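Go and watch a robot do something boring

I went to the Nonadus open day in February expecting to be sold something. I'd been to two of these before, at other places, and both times I came home with a tote bag and a vague feeling that I'd watched a very long ad. This time I stayed until they started stacking the chairs, and I've been talking about it to anyone who'll stand still ever since.

Nonadus has the ground floor of the old Moncrieff building, down past the rail yard where the parking is terrible. There were 50 spots in each session and mine was full, mostly families, a few students, and a row of retired people who asked better questions than the rest of us put together. You got a sticker for your shirt and a photocopied map, and then you were pretty much left alone to wander.

The big draw was supposed to be the Woretti arm, which does a sort of routine at the front of the hall. It's fast and smooth and it has coloured lights. It draws a maple leaf. The kids loved it for one full run and then, I noticed, they drifted. So did I. Everything it does has been worked out ahead of time, and once you've seen it draw one maple leaf you have a fair idea how the next one is going to go.

At the back was a table with some toy building bricks and a few plastic bins, and a robot putting the bricks into the bins. I think I spent an hour and a half there. By mid-afternoon that table had the biggest crowd in the building, and I want to make the case that this is the kind of demonstration every lab should be putting on.

For one thing, we all know the job. I've picked up bricks off the floor at ten at night in bare feet. A four-year-old can do it (whether she will is another matter). So when the robot goes in for a brick and comes up with nothing, everybody around the table knows exactly what went wrong, and everybody has an opinion on what it should have tried. You don't get that with a welding arm. I have no idea what good welding looks like, and I'd clap for bad welding if the sparks were nice.

The other thing is that they let it miss. There was a whiteboard beside the table with a running tally from the morning, and when I got there it read 169 in the right bin out of 255 tries. Someone had written those numbers up in marker, big enough to read from the doorway, and not one person from the lab stood in front of them. I can't tell you how much that won me over. Two out of three! On a job my niece finds too easy to be any fun! And yet the longer I watched, the more impressed I was by the two, because I'd started to see how much there is to go wrong.

A brick can land any way up. It can lie at a slant, or end up turned a few degrees off from the edges of the bin it lands in. 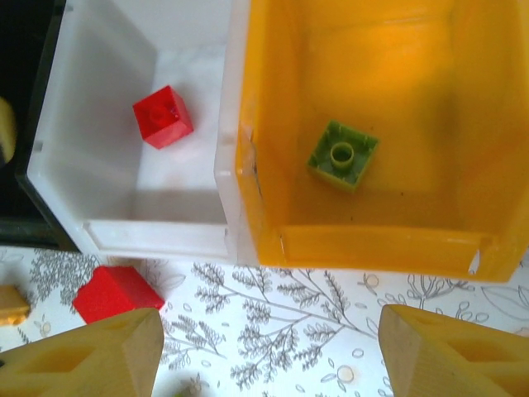

And your own hand sorts all of that out while you're thinking about supper. You feel the edge, you nudge it over, you pinch. I'd never given my hands any credit for this. I drove home looking at them on the steering wheel like they belonged to somebody clever.

I did hear some grumbling. A man near me said he'd seen quicker machines at a fall fair, and he's probably right. There's a fair question, too, about whether sorting toys is worth the money and the years. The Nikaner hall across town had an event last spring with a walking robot that pulled in more than 300 people, and I doubt the brick table would ever fill a room that size. Spectacle gets people in the door, and I don't want to be a snob about it. I came for the maple leaf too.

But I left the other shows knowing less than I thought I did, if that makes sense. I'd come away believing that robots could do anything, or were just about to, and that's a lousy thing to believe if you're ever going to vote on something, or pick a trade, or decide whether to worry about your job. An afternoon at the brick table fixed that for me. I know a bit about what's hard now. I also know what it looks like when a machine gets something hard right, and it's wonderful - the whole table cheered for a brick, more than once, grown adults with their coats over their arms.

So if a lab near you is holding an open day, go. Walk past the lights. Find the table where something is going slowly and a bit badly, and stay there long enough to start rooting for it. Nonadus says they'll do another one before the snow flies, and I'm told the tally board is coming back. I'd like to see what it says. Get there early, though, and take the bus.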